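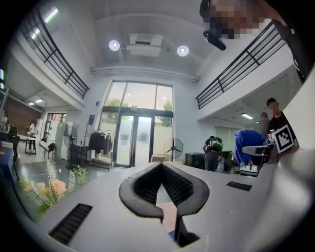

Unsere Halle in Wornesach, Galerieseite
Zusammengestellt von Kerstin Dahlgren
Stand: Dienstag, 9. April 2019

So, endlich komme ich dazu, die Seite zu füllen! Seit wir den Schlüssel für die Halle haben, fragen mich alle, wie es bei uns denn jetzt ausschaut, und ich erzähle dann immer viel zu lange am Telefon. Deshalb gibt es ab sofort diese Galerie mit meinen Notizen dazu. Wer uns noch nicht kennt: Wir sind der Kleidertausch aus Wornesach, früher im alten Gemeinderaum hinter der Post, wo man sich beim Anprobieren gegenseitig auf die Füße getreten ist. Im September soll hier der erste große Tauschtag stattfinden, bis dahin wird geräumt, geschoben und diskutiert (vor allem diskutiert).

Der Eingang
Die hohe Glasfront mit der schwarz gerahmten Doppeltür war für mich Liebe auf den ersten Blick. Man steht drin und schaut hinaus ins Grüne, das hatten wir im Gemeinderaum nie, da gab es ein Kippfenster zum Fahrradständer. Beim Tauschtag kommt hier vorne die Annahme hin, damit niemand mit vollen Taschen quer durch den Raum muss. Der Karton am Boden darf also nicht ewig dort bleiben, ich weiß, ich weiß.

Die Kleiderstange
Unsere erste in der neuen Halle, und natürlich hängt gleich wieder lauter dunkles Zeug dran. Ist das bei euch auch so? Bei jedem Tausch bekommen wir Berge von Schwarz und Dunkelblau, und nach einer Stunde sucht alle Welt etwas Buntes. Wer also noch ein gelbes Sommerkleid im Schrank hat: bitte bringen! Weitere Stangen haben wir bei Beststead bestellt, 17 Stück, die Lieferung hat sich schon zweimal verschoben.

Die Standventilatoren
Nicht besonders hübsch, aber ich gebe sie nicht mehr her. Eine Anprobe bei dreißig Grad im Raum macht keinem Freude, das haben wir im letzten Sommer zur Genüge ausprobiert. An der Decke gibt es zwar auch ein Klimagerät, mit dem muss ich mich aber erst anfreunden, die Anleitung ist eine Wissenschaft für sich. Ein Ventilator soll später zu den Umkleiden wandern, über den anderen wird noch verhandelt.

Oben auf der Empore
Ein ganzes Stockwerk mehr, und das bei einem Verein, der bisher seine Kisten unter der Treppe gelagert hat! Ich mag das schwarze Geländer mit den senkrechten Stäben sehr, gerade da, wo es diesen Bogen macht. Meine Idee: oben die Kindersachen und eine kleine Sitzecke für alle, die auf jemanden warten. Die Gegenidee: oben nur Lager. Abgestimmt wird beim nächsten Treffen, und ich sage hier ganz offen, dass ich Kuchen mitbringe.

Das Licht
Vor dem Licht hatte ich ein bisschen Angst, weil man bei Kleidung Farben richtig erkennen muss. Wer einmal einen angeblich schwarzen Blazer mit heimgenommen hat, der am nächsten Morgen dunkelgrün war, versteht mich. Mit den großen Scheiben, den runden Deckenleuchten und den Röhren unter der Empore bin ich aber ganz zuversichtlich. Für die Umkleiden will ich trotzdem noch etwas Wärmeres, Doltar hat da eine Klemmleuchte im Programm, die ich mir am Wochenende anschauen fahre.

Die Backsteinwand
Mein Lieblingsplatz! Das Rotbraun macht sofort gemütlich, auch wenn der Rest noch nach Baustelle im Kopf klingt. Davor passt ein kleiner Tisch, mehr braucht es für die Nähhilfe zunächst gar nicht: Knöpfe, Garn, eine Schere, die niemand mit nach Hause nimmt. Einen schwarzen Stuhl haben wir schon in der Nähe stehen. Gesucht wird noch ein zweiter mit Lehne, gern gebraucht.

Der Boden
Grau und glänzend, sehr schick, und man sieht darauf leider jeden Fussel. Wir haben deshalb beschlossen, dass Aussortiertes gar nicht erst auf den Boden kommt. Die Rollwagen von Pruitt fahren hier übrigens wunderbar, im Gemeinderaum sind sie an jeder Türschwelle hängen geblieben und haben ihre Ladung abgeworfen. Meistens die Socken.

Und der Lautsprecher
Klein, schwarz, links von der Tür an der Wand. Ob wir ihn nutzen dürfen, kläre ich noch mit der Vermietung. Falls ja, brauche ich eure Musikwünsche, aber bitte nicht wieder drei Stunden Panflöte wie beim letzten Mal.

Zum Schluss noch das Geld, weil auch das immer gefragt wird: Für Umzug und Ausstattung sind bisher 3,285 Euro, nein, Tippfehler, 3.285 Euro zusammengekommen, und davon ist fast alles verplant. Wer beim Schleppen helfen mag, schreibt mir einfach über das Kontaktformular, und bitte gleich dazusagen, ob ihr ein Auto mit großem Kofferraum habt. Neue Bilder lade ich hoch, sobald die Stangen da sind.

Liebe Grüße
Kerstin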